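The Trial Month

The Juker household unit came to us in April on a trial basis, in a carton big enough to live in. My wife signed for it. I was at work, which in those days meant the returns counter at Gratden, where we were still waiting for our own machine to learn how to fold a box.

"It does chores," she told me that evening.

"Which ones?"

She handed me the booklet. The booklet had 37 pages and a section called Your First Chore, which recommended picking up a sock. We put a sock on the hall rug and stood well back, like parents at a recital. The unit considered the sock. It considered the rug. After 19 minutes it picked up both and brought them to me with what I can only call pride.

"Well, it's clean under there now," my wife said.

By the second week it could load the dishwasher, provided the dishes were all bowls and we had no opinions about which way up they went. It wiped the kitchen table beautifully. It also wiped the butter. At the counter, meanwhile, the Gratden machine had mastered boxes and been moved on to tape, and I spent most of a shift peeling it off a customer's umbrella.

I called the Juker support line to ask about the butter. The man was very patient. He said the yard jobs were being practiced in simulation, thousands of times a night, and that an update would come down while we slept.

"So somewhere it's doing my yard," I said.

"A yard," he said.

I liked the thought of that. Our own yard had a mower in it that hadn't moved since the fall, and a hose with a grudge. I asked if he could send me something to show my wife, and he sent a link to the company's help page, where I scrolled past the warranty and the part about stairs.
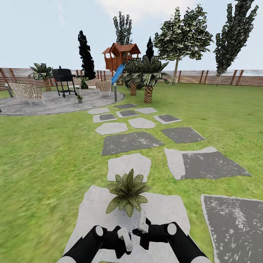
Can a household robot handle everyday chores on its own yet?

Some of them, in a tidy house, with a person nearby to finish the job and check the butter.

I read that out loud. My wife asked whether it really said butter. I said I had supplied the butter, but the rest was theirs.

The update arrived at 2 in the morning with a cheerful chime that woke the dog. At breakfast the unit rolled to the back door and waited there, so I opened it. It went as far as the step, looked out at the grass for almost 10 minutes, then turned around and went to get the rug.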